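Plekamwood hand demos – quick FAQ

How many demos per task?
132 minimum. Bad ones don't count.

Can I stop midway?
Yes. Bin the take, start agian.

Comments

Masaru Noguchi: what about fabric? Mine keeps slipping

Tidley: same, stuck at 3 good takes

Barreto: Fabric grasps – start with the fingers open, every take. Wide gap between the pads like here, white mesh behind, nothing held yet. Aim for a fold, close slow, dont twist your wrist.

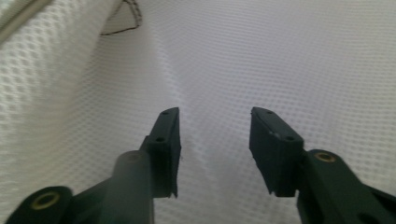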